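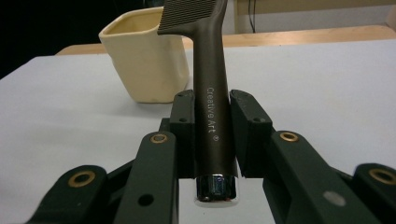

3. 손잡이가 긴 빗의 사용 흔적과 손의 자리

3.1 왜 빗인가

미용 도구 연구는 오랫동안 가위에 관심을 몰아주었다. 날의 강도, 연마 각도, 손가락 고리의 형태에 대해서는 읽을 것이 넘치는데, 하루 종일 가위보다 더 자주 손에 들려 있는 빗을 다룬 글은 놀랄 만큼 적다. 우리는 이 빈자리가 무척 반가웠다. 빗은 값이 싸고 수가 많으며 누구나 한 번은 써 본 물건이어서, 조금만 자세히 들여다보아도 그동안 지나쳤던 이야기가 쏟아져 나오기 때문이다. 미용실 한쪽에 꽂혀 있는 빗 한 자루를 꺼내 놓고 그 주인에게 말을 걸면 대화가 좀처럼 끝나지 않는다(면담 예정 시간을 지킨 날이 거의 없다!).

이 절에서는 앞 절에서 정리한 도구 목록 가운데 빗살이 촘촘하고 손잡이가 긴 빗을 따로 떼어 다룬다. 현장에서는 흔히 꼬리빗이라 부르지만, 같은 이름 아래 꼬리가 바늘처럼 가는 것부터 원통형으로 통통한 것까지 섞여 있어서 이 글에서는 '긴 손잡이 빗'이라는 말을 쓴다. 가르마를 나누고, 뿌리 쪽 머리를 세우고, 얇은 머리 다발을 떠내는 일이 모두 이 빗의 몫이다. 한 자루가 이렇게 여러 일을 맡는다는 점이야말로 우리가 이 물건에 빠져든 가장 큰 이유이다.

3.2 자료와 절차

관찰은 미용실 Brimero와 실습실 Min 2곳에서 이루어졌다. Brimero는 예약 손님이 대부분인 작은 업소이고, Min은 자격시험을 준비하는 수강생들이 마네킹 머리로 연습하는 공간이다. 두 곳은 분위기가 전혀 다르다. 한쪽에서는 손이 거의 멈추지 않고, 다른 쪽에서는 같은 동작을 하다가 멈추고 다시 잡아 보는 일이 되풀이된다. 숙련된 손과 배우는 손을 나란히 볼 수 있다는 점에서 더 바랄 것이 없는 짝이었다.

면담은 8명과 진행하였다. 각자 평소 쓰는 빗을 가져와 탁자에 놓고, 언제 샀는지, 왜 계속 쓰는지, 어디를 잡는지를 자유롭게 이야기하도록 했다. 질문지는 짧게 만들고 빗을 만지작거리는 시간을 넉넉히 두었다. 말로는 "그냥 잡아요"라고 하던 참여자가 빗을 쥐는 순간 엄지를 아주 정확한 자리에 올려놓는 모습을 여러 번 볼 수 있었고, 그때마다 면담자도 함께 신이 났다. 면담 기록과 사진은 공동 작업용 도구 기록장 Tamutix에 올려 연구진이 함께 메모를 달았다. 첫 기록은 7월에 입력하였고, 분류표의 마지막 수정은 2019년 12월 9일에 마쳤다.

빗의 부위를 가리키는 말은 Jallier 표기법을 고쳐서 썼다. 원래 표기법은 붓과 조각도처럼 손잡이가 긴 수공구를 위한 것이지만, 머리, 목, 몸통, 끝이라는 네 구분이 빗에도 기분 좋게 들어맞는다. 다만 빗에서는 머리와 몸통이 만나는 목이 특히 중요하므로, 이 부분의 폭이 달라지는 모양을 별도 항목으로 추가하였다.

3.3 목: 손가락이 멈추는 곳

면담에서 가장 많은 말이 나온 부위는 뜻밖에도 목이었다. 처음에 우리는 빗살의 간격이나 무게에 대한 이야기가 주를 이룰 것으로 예상했다. 그런데 참여자들은 하나같이 "여기까지 잡는다"는 경계를 짚으며 이야기를 시작했다. 그림 1의 빗은 이런 경계가 어떻게 생기는지를 잘 보여 준다. 원통형의 긴 손잡이가 머리와 이어지는 자리에서 살짝 넓어진다. 이 정도의 변화는 눈으로 보면 별것 아닌 듯하지만, 손끝으로 더듬어 올라가면 분명한 신호가 된다. 손님의 머리에서 눈을 떼지 않고도 잡는 위치를 알 수 있는 것이다. 참으로 알뜰한 형태라고 하지 않을 수 없다.

Min의 수강생들은 목을 넘어 머리 쪽까지 손가락을 올려 잡는 경우가 많았다. 빗살을 마음대로 다루고 싶은 마음이 앞서서 그렇다는 것이 본인들의 설명이다. 반면 Brimero의 참여자들은 목 바로 아래에 엄지를 두고 나머지 손가락을 느슨하게 감았다. 머리를 뜰 때는 손가락 사이에서 손잡이를 굴려 끝을 앞으로 보내고, 빗질로 돌아올 때는 다시 굴려서 목을 찾는다. 이 짧은 회전은 보고 있으면 황홀할 정도이다. 안태양 연구원은 현장 메모에 이렇게 적었다. "빗을 돌리는 순간에는 말도 끊기지 않는다. 손님과 휴가 이야기를 하면서 손만 앞뒤를 바꾼다."

3.4 빗살: 촘촘함이라는 기준

그림 1에서 보이듯 가늘고 좁은 간격으로 늘어선 빗살은 줄무늬처럼 읽힌다. 참여자들은 이러한 촘촘함을 숫자로 말하는 법이 없었다. "결이 선다", "걸리는 맛이 있다", "물 먹은 머리에는 좀 세다"와 같은 표현이 쓰였고, 우리는 이 어휘를 되도록 그대로 살려 분류표에 옮겼다. 특히 "걸리는 맛"이라는 말은 연구진 모두가 좋아하게 되었다. 빗이 머리카락에 적당히 저항해 주어야 다발의 장력을 느낄 수 있다는 뜻인데, 도구의 성능을 이보다 더 맛깔스럽게 표현하기는 어려울 것이다.

촘촘한 빗살은 관리의 문제도 불러온다. 스프레이나 왁스를 자주 쓰는 업소에서는 살 사이를 닦는 일이 하루 일과에 들어간다. Brimero에서는 마감 때 빗을 모두 세면대에 모아 작은 솔로 닦고, 마른 수건 위에 빗살 방향을 맞추어 늘어놓는다. 방향을 맞추는 것은 업소의 규칙이 아니라고 했는데도 관찰한 날마다 같은 모습이었다. 휘거나 빠진 살은 이때 발견된다. 살이 하나라도 상한 빗은 손님용에서 빼고 염색약을 나누는 용도로 돌린다고 하니, 빗의 삶에도 은퇴 뒤의 일자리가 있는 셈이다.

3.5 글자와 끝: 내 빗을 알아보는 법

똑같은 검은 빗이 여러 자루 꽂혀 있는 통에서 자기 것을 곧바로 꺼내는 능력은 이번 관찰에서 우리를 가장 즐겁게 한 장면이었다. 참여자들이 꼽은 단서는 크게 2가지로, 손잡이의 글자와 끝부분의 마감이다. 그림 1의 빗에는 어두운 갈색의 매끈한 무광 손잡이를 따라 작은 흰 글씨로 'Creative Art ®'라고 세로로 인쇄되어 있고, 아래쪽 끝은 크롬처럼 반짝이는 마개로 마무리되어 있다. 어두운 몸통과 빛나는 끝의 대비가 강해서, 통에 거꾸로 꽂혀 있더라도 눈에 잘 들어올 만한 조합이다.

글자에 대한 이야기는 더 풍성했다. 오래 쓴 빗은 엄지가 닿는 자리부터 인쇄가 흐려진다고 한다. 어느 참여자는 자기 빗에 남은 글자를 보여 주며, 지워진 부분이 곧 자신이 잡는 자리라고 설명했다. 실제로 그가 빗을 쥐자 엄지가 지워진 글자 위에 꼭 맞게 놓였다! 인쇄의 마모를 파지 위치의 기록으로 읽을 수 있다는 착상은 바로 이 면담에서 나왔고, 이후의 면담에서는 빗을 받자마자 글자부터 살피게 되었다. 그중에는 8년 넘게 썼다는 빗도 있었는데, 글자는 거의 남지 않았지만 주인은 상표 이름을 막힘없이 외우고 있었다.

끝부분에 대해서는 의견이 갈렸다. 반짝이는 마감을 좋아하는 쪽은 찾기 쉽고 손님 앞에서 단정해 보인다는 점을 들었다. 다른 쪽은 머리를 뜰 때는 더 가늘고 뾰족한 끝이 편하다며, 마감이 두드러진 빗은 빗질에만 쓴다고 답했다. 우리는 어느 한쪽을 좋은 설계로 정하고 싶은 생각이 없다. 같은 긴 손잡이 빗이라도 끝의 형태에 따라 한 사람의 도구통 안에서 맡는 일이 달라진다는 사실이 훨씬 흥미롭다.

3.6 분류표의 수정

이상의 관찰에 따라 분류표에서 '꼬리빗' 항목을 없애고, 목의 폭 변화, 빗살의 촘촘함, 표면의 마감, 인쇄의 위치와 상태, 끝의 형태를 각각 적도록 바꾸었다. 인쇄 상태를 넣는 데에는 연구진 안에서도 망설임이 있었다. 상표 글자는 도구의 기능과 무관하다는 의견이 있었기 때문이다. 그러나 글자가 놓인 자리와 엄지가 놓이는 자리를 함께 기록해 두면, 새 빗과 오래된 빗을 한 줄에 놓고 비교할 수 있다. 다음 절에서는 수정한 분류표를 솔빗과 둥근 롤빗에 적용하고, 손잡이의 굵기가 달라질 때 엄지의 자리가 어떻게 옮겨 가는지를 살펴본다.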